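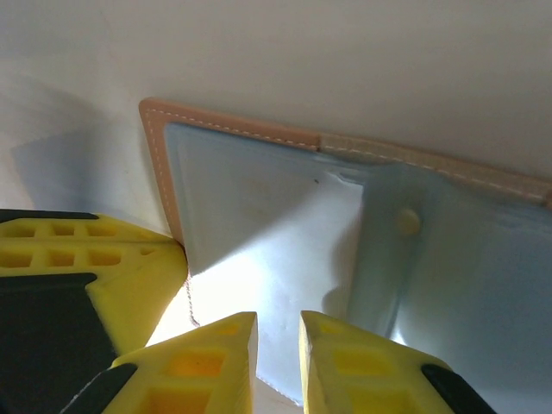
Progress note for Cherry Mae Talavera, from Wilfredo Lumanlan — Cotdale trial of the Clollex sorting kit, month two

Sorry this is late, rushing it out before the break. Figures are to December 29, 2022.

Where we are. Kit is up and staying up. Fodora sent the replacement wrist cable and Edgardo fitted it the same morning. Calibration now holds over a weekend, it didn't in month one, so that's the biggest single gain. Their support line is good when you get through. When you don't, you wait a day.

Soft goods. This was the bit you asked about. Pouches, wallets, anything with a shiny face or a popper on it. Set task is pick up, move, put down, no drops. We ran 117 attempts on the mixed set and got 90 clean. Of the misses, most were the fingers sliding off a glossy front, a few were the software not finding an edge at all. Printed fingers do better than the stock ones on stitched borders. Worse on anything flat. Danilo has tried softer pads and thinks there's more to come, no numbers yet.

Two-arm work. Slower going. Small items into a compartment box is what the brochure sells this thing on, so we have put most of our hours there. One arm on its own is ok. With both working close together the planner gets nervous and stops well short, then wants a reset. Six resets on the worst day. Fodora say a fix is in the January update — they said that about the last one too.
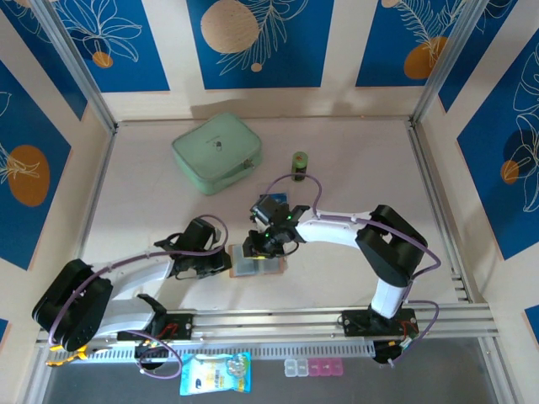

Also lighting. Moving the lamp back cut the glare misses on the pouches, cost nothing, should of done it in week one. Not in the manual anywhere. Have told Fodora.

Compared with the Reisinger unit: Reisinger is quicker out of the box and the paperwork is far better. Clollex is easier to mend and you can print your own fingers, which matters to us. I would still not put it in front of a customer without someone stood next to it.

Money. On budget apart from spare pads, which wear faster then quoted. Wayne Whitlock has the invoices. Need a yes or no on 60 more hours of bench time, otherwise the two-arm tests end half done.

Next: rerun the mixed set after the update, same items, same order. Danilo to write up pads. Edgardo to redo the cable clips, they work loose. Full tables to follow when I have typed them up.

Wilfredo

We use cookies to improve your experience on this site. By continuing to browse you agree to our use of cookies. Accept all | Manage settings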